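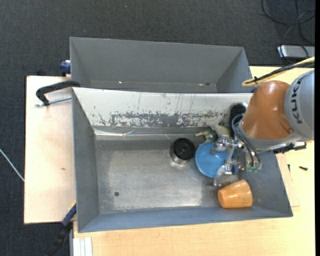 Filtering grasp candidates near bin walls

If you've been through the first Provar tutorial, you already have a planner that picks the highest scoring grasp and goes for it. That works great until something ends up against a wall! Then the best grasp on paper puts a finger straight through sheet metal, and the arm stops with a force fault.

We'll fix that with a wall filter. It's a short piece of code and my favorite part of the whole pipeline.

Step 1: Fit the bin
Run fit_bin on an empty bin first and save the result. You want the floor plane plus four wall planes. If your walls slope, leave assume_vertical off. I had it on for most of November and lost a good strip of usable floor along every side.

Shiny bare metal floors leave holes in the depth image. Don't fill them before the fit. The plane fitter handles missing points just fine, but it will happily believe made-up ones.

Step 2: Sample candidates
Set num_candidates to 1296. The default is 324, and with small stuff bunched up on one side of the bin you can end up with no survivors at all after filtering. The extra sampling costs very little.

Step 3: Check the whole gripper
Load the full collision model with the fingers open, including the linkages above them. Hoses count too! Povilas Vasiliauskas suggested wrapping ours in one fat capsule, and it's so much easier than modeling the loops.

For each candidate, sweep the model down the approach line and drop anything that crosses a plane. Do this at the pre-grasp pose, the grasp pose and a few points between.

Step 4: Tilt what's left
Now the fun bit. Take each rejected grasp, tilt the approach away from the nearest wall in small steps, and test again. On my last run this brought back 400 grasps out of 578 rejected ones, and cups lying on their sides near a corner went from hopeless to pretty routine.

Step 5: Look before you run
Open the viewer and color candidates by rejection reason. If everything is red along one wall, your bin fit is off, so go back to step 1.

Libor Tóth's branch also scores the lift path. I'll cover that one next.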